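Dandard Shelving, Yellow and Black

Home / Storage / Shelving / Dandard

Supplied by Howlader
Price on request. Delivery to mainland addresses only.

Dandard is a steel shelving system for stockrooms, workshops and packing areas. It comes as a starter bay, which stands on its own, and as add-on bays, which share an upright with the bay next to them. Shelves, beams and end panels are yellow. Uprights are black. The finish is gloss powder coat throughout and we do not offer a matt version of the yellow.

Each shelf carries up to 164 kg, evenly spread. This figure is for a bay that stands level and has all its beams fully seated. Point loads, such as a machine on small feet, need a spreader board underneath. Do not climb on the shelves.

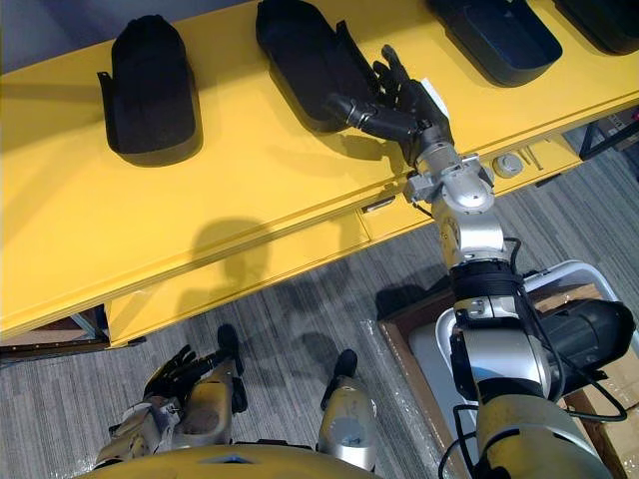 Yellow surface with black parts spaced out along the back.

Height of the standard upright is 2000 mm. Shorter uprights can be cut to order at our Usby works but cannot then be returned. Add one week for cut uprights and check the height of any sprinkler pipes or light fittings before you order.

What is in the starter bay pack:
Four uprights
Beams for all shelf levels
Shelf panels
Four plastic feet
Wall fixing brackets (wall plugs not included)
Instruction sheet

The add-on pack has two uprights in place of four. Order one starter bay per run, then as many add-on bays as the wall will take. For a run that turns a corner, order a second starter bay and leave a gap at the corner. We used to sell a corner shelf for this and it has been discontinued.

Feet are suitable for concrete, vinyl and short-pile carpet. On thick carpet the bay should be fixed to the wall whatever its height — carpet gives under load and the front feet settle first.

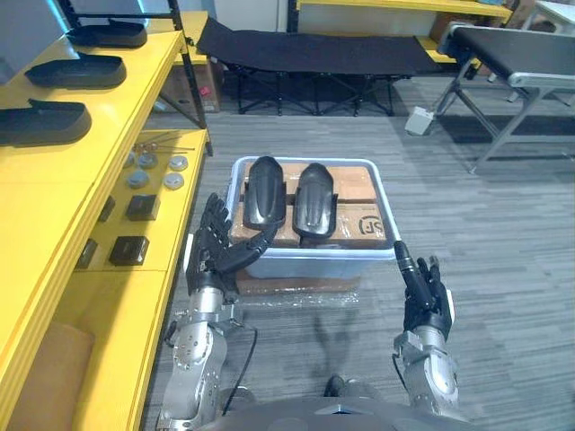 Perla Tlapale wrote to us that she had put up a starter bay and an add-on with one other person, and that the beams went in easily but the instruction sheet showed the wall bracket upside down. The sheet was corrected in September. If yours still shows the bracket with the long leg pointing down, ask us for a new copy.

Assembly needs a rubber mallet and a spirit level. Lay the uprights on the floor and fit the top and bottom beams first, then stand the frame up with a second person holding it. Check that it is level before adding the middle shelves. Every beam should be tapped down until it stops moving. A beam that sits proud at one end will hold a light load and then drop under a heavy one.
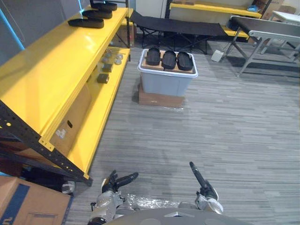 Shelf levels can be changed after the bay is built, provided the shelf is emptied first. Spacing moves in steps of 35 mm. The uprights are punched with rows of small holes along their length, so a level can be moved without drilling. Mark the chosen hole on both sides with tape before lifting the beam out. Keep at least one shelf near the floor and put the heaviest stock on it. The yellow coating is shiny and picks up the light, and some customers prefer to turn the bay so the shelf edges do not face a window.

Cleaning is with warm water and washing-up liquid. Solvents will dull the gloss. Touch-up paint is sold in small pots in both colours.

Labels stick well to the beams but leave residue if left on for a year or more. The Bemorora clip-on label holder fits the front beam and comes off without marking. It is sold in packs of 35.

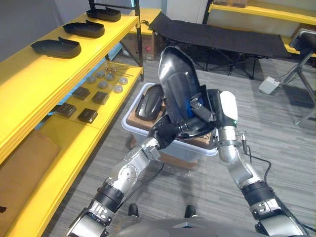
Other accessories that fit this range are the back mesh, the shelf divider and the side panel. The divider slots over the front and rear beams and needs no tools. The back mesh is fitted during assembly and is awkward to add later, as the bay has to be pulled away from the wall and the brackets undone.

Older Dandard bays in grey use a different beam hook. Grey and yellow parts must not be mixed in the same bay. If you are not sure which you have, send a photograph of the hook and we will tell you.

Guarantee: 2 years on steel parts, none on plastic feet. Scratches from normal use are not covered.

For trade quantities and site deliveries contact Azucena Montes at Howlader, Usby.

Page updated 7 Jun 2018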